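Layug: celebrity relationship rumours, labelled

Layug is a set of short entertainment news items about who is said to be dating whom. Each item has been read and labelled by hand according to how the claim was sourced: from the person's own mouth, from a representative, from an unnamed friend, or from nothing at all. It was put together by Rosalinda Macapagal as part of the Femov project on gossip writing.

Version 2. The earlier version is still in the archive folder but should not be used for new work, as several labels were changed.

What is in it

The items come from music and showbiz blogs. Most are a few paragraphs long. They are kept as they were published, including spelling mistakes, missing apostrophes and half-finished quotations. We tried cleaning the text for the first version and lost useful signs of where one blog had copied from another.

The names of performers and their partners have been replaced with codes such as SINGER_A or ACTOR_C. The codes are consistent within one item but not between items, so you can't follow a person through the whole set. Song and album titles have been taken out too, where they would give the person away.

Files

items.csv - one row per item, with the text, the month of publication and the blog code
labels.csv - the labels, joined to the items by item_id
pairs.csv - items judged to be rewrites of the same story
notes.txt - remarks from the labellers, unedited
archive/ - version 1

All files are UTF-8. Line breaks inside an item are stored as a single space.

Labels

confirmed_self: the person says it in a direct quotation
confirmed_rep: a manager, publicist or label says it
insider: a "source", "friend" or "pal" with no name
photo_only: the claim rests on the two people being photographed together
none: no source is given
denied: the person or their representative says it is untrue

An item can have more than one label. A common mix is insider with denied, where the blog prints the rumour first and the denial in the last line. A vague quotation, such as a singer saying they are "happy at the moment", does not count as confirmed_self.

How it was labelled

Two people read every item separately. Where they disagreed, Rosalinda made the final choice and wrote a line in notes.txt. Labellers worked in batches of 30 and had an 18 page guide, which is available on request. They did not look anything up. The label says what the item claims, and whether the couple were really together is a separate matter that we have no way of checking.

Items shorter than 80 characters were dropped, as they were nearly all bare headlines.
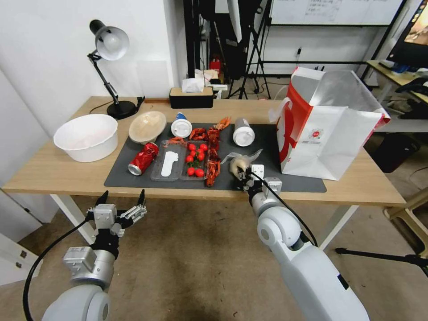
Can I use Layug to find out whether a rumour was true?

The labels only record the kind of source each item gives. A confirmed_self item may still be a joke or a publicity line, and an insider item may have been right all along.

Known problems

Break-up stories are thin compared with new-romance stories. Pop and R&B singers are covered far better than actors, and reality television hardly appears. One blog, coded Fendberg, supplies a large share of the photo_only items, so a model trained on this set may learn its house style instead of the label. We suggest keeping Fendberg in either training or testing - not both.

The pairs file misses rewrites where the second blog changed the order of the paragraphs.

Use and removal

Free for teaching and research. Please don't try to work out who the people are, and don't publish any names you happen to recognise. If you wrote one of the items and want it taken out, write to the Femov desk at Rurkport with the item_id. Removals are made each November and listed in notes.txt.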